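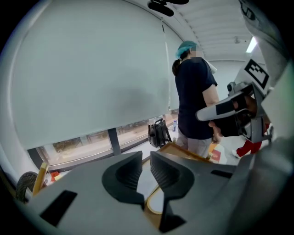

4.2 Storage and the return of unsold boxes

The second part of the study looked at what happened to boxed chocolates between delivery and sale. Estlow supplied 1,353 boxes of filled chocolates to small shops in Latstead over the study period, all from the same recipe and packed by the same team. Of these, 159 came back unsold. Shops were asked to return every unsold box, including damaged ones, and to write the shelf position on the label before sending it.

Returned boxes were opened by two assessors working separately. Each looked for bloom (the pale film that forms when fat or sugar moves to the surface) and gave the box a single grade. Where the grades differed, Valentyna Vasylenko opened the box again and her grade was used. She did not know which shop the box had come from. Figure 3 shows a white tabletop with a black handbag and a small water bottle with a blue cap.

Bloom was more common in boxes kept near a window or above a chiller unit. Boxes from the lower shelves were mostly sound, although two shops with good shelving sent back poor stock, and in both the owner told us that deliveries were left in the yard until closing time. We had not asked about this in the first questionnaire. A question on where deliveries wait was added in March, so answers from before then cannot be used for that point.

Shopkeepers did not always see bloom as a fault. Several said they would sell a lightly marked box at full price if the customer was a regular. Others took it for mould and threw the chocolates away, against our instructions — these boxes are missing from the returns and the true number of affected boxes is likely to be higher than the one we report. Pylyp Kostiuk telephoned the shops concerned, but most had kept no record of what went in the bin.

We did not measure temperature inside the shops. Loggers were tried in 3 of them and the readings were lost when the batteries failed, so the shelf position written on the label is the only guide we have to storage conditions. It says nothing of the time of year, and the returns are too few to split by season. Taste was left to the panel sessions described in section 4.3.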